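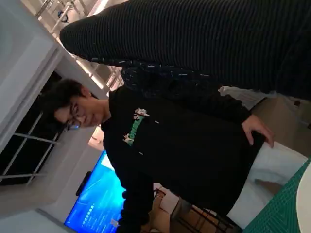

4.2 Room price and repeat stays

The second part of our study looks at guests who returned to the same hotel. We took 806 bookings from the two Varma houses, one in Parkovell and one in Brunatthorpe, and compared the price of the first stay with the price of the next one. Bookings made by companies were left out, as the guest does not choose the rate.

In Parkovell the repeat guests paid almost the same price both times. In Brunatthorpe they paid less on the second stay — mostly they had moved from the weekend rate to the 14-day advance rate.
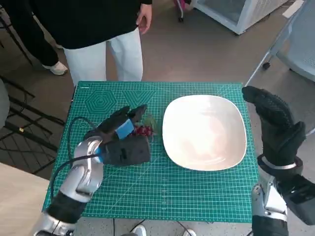 Ilvara Denmeke, Research Assistant, Plilleck Hospitality Group

Figure 2. White plate and red grapes on a green cutting mat.

We can not say from these data if the lower rate was the reason for the return. The booking system keeps the price but it does not keep the offers which the guest has seen before. A short questionnaire at check-out was added in July, and its answers are treated in Section 4.3.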